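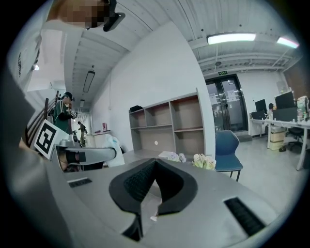 The grey-and-wood shelf unit, with its six open cubbies, at Ustetti's Brercombe site.

Ustetti opens home tidying sessions at Brercombe

BRERCOMBE, May 6, 2022. Ustetti, the home storage and tidying firm, has opened its Brercombe site for practical sessions on clearing, sorting and storing the small things that build up in a house. The sessions are open to anyone aged 16 or over and need no previous knowledge. Booking is open now.

The Brercombe site is Ustetti's second. The firm has run sessions at Skelness for several years, mostly in the evening, and many people on the Skelness list were travelling from the Brercombe side. When the lease came up on a building with one wide room and a corridor leading off it, the firm took it.

The programme is called Fahmy, the same name used at Skelness, and it runs over 3 sessions. People work on ordinary household clutter: bags, wrapping, paper, leads and chargers, post, spare stationery, the contents of a kitchen drawer. Furniture removal, house clearance and deep cleaning are not part of it.

"Most of the people who come to us do not have too much furniture," said Maximiliano Peñalver, founder of Ustetti. "They have a drawer that won't shut and a chair they can't sit on. We start with the drawer. It is a job you can finish before lunch, and then you know what finishing one feels like."

What happens in the sessions

The first session is about clearing. Each person brings one container of mixed items from home, no bigger than a shoebox, and empties it completely before anything is put back. Items are then put into groups. Ustetti does not tell people what to keep. Staff will ask when a thing was last used and where it would be looked for, and leave the decision there.

Rubbish is taken out first. In the Skelness sessions this has often been the quickest part, as a good share of what comes out of a mixed box is packaging: used tissue, receipts, torn envelopes and carrier bags that are past carrying anything.

The second session is about shelves. Open cubbies look easy to use and are easy to fill badly, and the session covers what should go at hand height, what can go lower down, and how to stop the top of the unit turning into a place for whatever has just come through the door. People practise loading an open unit, taking everything off and loading it again in a different order. They are asked to leave one cubby free. Those with deep cupboards at home can bring measurements and work from those instead.

The third session is about keeping it up. It covers a short daily round of one room, a weekly look at one shelf, and how to share the work in a house where one person tidies and the others do not. Families who want to come to the third session together may do so at no further charge, provided one of them has done the first two.

Plastic bags

A large part of the first session is given over to plastic bags. Ustetti asked people on the Skelness list last year which item they had most of and least wanted, and received 259 replies. Carrier bags and thin liners came top, ahead of takeaway tubs and old phone leads.

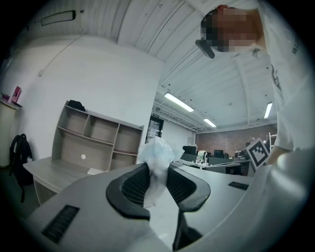 A crumpled plastic bag in the main room at Brercombe.

The method taught is a simple one. The bag is shaken out, checked for holes, pressed flat from the closed end to push out the air, folded lengthways into a strip and then folded up from the bottom. Thin bags are harder than thick ones, as they hold air and spring open, and people are shown how to keep one hand flat on the part already folded. Torn bags go to the side for recycling where the local collection takes them.

Folded bags are stored upright in a small box. Once the box is full, no more are kept.

"I would rather somebody kept a dozen bags they could find than a cupboard full they were frightened to open," said Baltasar Prieto, who manages the Brercombe site. "We spend longer on bags than people expect when they book. They go home and do it that night, though. I get messages."

The same part of the session deals with paper and tissue, which tends to end up in coat pockets, on bedside tables and down the side of chairs. The advice is to put a small open bin wherever this gathers, even if that means a bin in a room that has never had one. Mr Prieto has one next to his own front door. 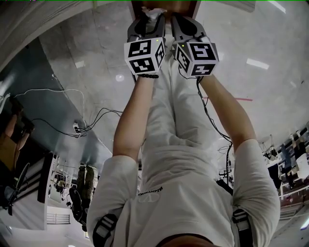

People coming to Brercombe should expect to be on their feet for part of each session, but chairs are on hand and all of the sorting can be done sitting down. Anyone who has trouble gripping or folding small things should say so when booking. Staff can change the order of the work or pair people up, and nobody is asked to go faster than suits them. A session lasts two and a half hours, with a break in the middle. Tea, coffee and squash are provided.

What to bring

For the first session: one container of mixed small items, no bigger than a shoebox, and two or three carrier bags of any kind. For the second: a note of the width, height and depth of one shelf or cupboard at home. A photograph on a phone is useful but not needed. For the third: nothing, apart from the notes made in the first two.

Please do not bring food, medicines, batteries that have leaked, sharp tools or anything of great value. Private papers are best left at home. Ustetti has no shredder on site and does not take papers away for disposal. Anything people no longer want can be left in the marked crates at the end of the session and will be passed on or recycled, whichever suits the item.

Places and prices

There are 80 places in the first run, split into small groups through the summer. A full Fahmy booking, covering every session and a printed handbook, costs £40 per person. Those on a low income may book at half price by ticking the box on the form. No proof is asked for. Single sessions cannot be booked in the first run, though this will be looked at again in the autumn.

People who have already completed the programme at Skelness can come to any one Brercombe session free of charge as a refresher, subject to room. They should bring their old handbook if they still have it. The folding pages have been redrawn and Ustetti will swap the old insert for the new one.

Almost 300 people have completed Fahmy since it began at Skelness. The Skelness sessions will carry on as before, with no change to times or prices, and people on the Skelness waiting list may move to Brercombe without losing their place.

Schools and workplaces

Ustetti will also take group bookings from schools, colleges and small workplaces from the end of May. These are shorter and are built around one shared problem, such as a staffroom shelf, a stock cupboard or a lost property corner. The group can come to Brercombe or, for places within ten miles, a member of staff can go to them. A price is given after a short telephone call.

"Shared shelves are the worst," said Mr Peñalver. "At home you can at least guess who left it there. In an office the same bag can sit on top of the unit for a year and everyone walks past it, as it belongs to someone else. We get the group to agree on what the shelf is for, write it on a card, and take off whatever doesn't match the card."

Mr Peñalver will lead the first two groups at Brercombe himself, after which Mr Prieto and the site staff will take over. Mr Prieto joined Ustetti at Skelness, where he ran the evening sessions, and wrote the current version of the handbook.

How to book

Bookings can be made through the Ustetti website, by telephone, or in person at either site during opening hours. Those booking in person at Brercombe are asked to ring the bell and wait, as staff may be working with a group. Places are held for five working days while payment is made. Dates can be changed once without charge if Ustetti has three days' notice.

A large-print version of the handbook is available, as is a version with pictures in place of most of the written steps. Please ask for either one when booking so that it can be ready at the first session.

Notes to editors

Ustetti runs tidying and home storage sessions at Skelness and Brercombe and sells a small range of storage boxes and labels. It does not sell shelving, and those attending are under no pressure to buy anything.

Fahmy is the name of Ustetti's home tidying programme. It should be written with a capital F and no quotation marks.

Maximiliano Peñalver and Baltasar Prieto are both available for interview. Reporters are welcome to sit in on a session by arrangement, provided the group has agreed beforehand. Requests should be sent to the Ustetti press desk at the Brercombe site.

Ends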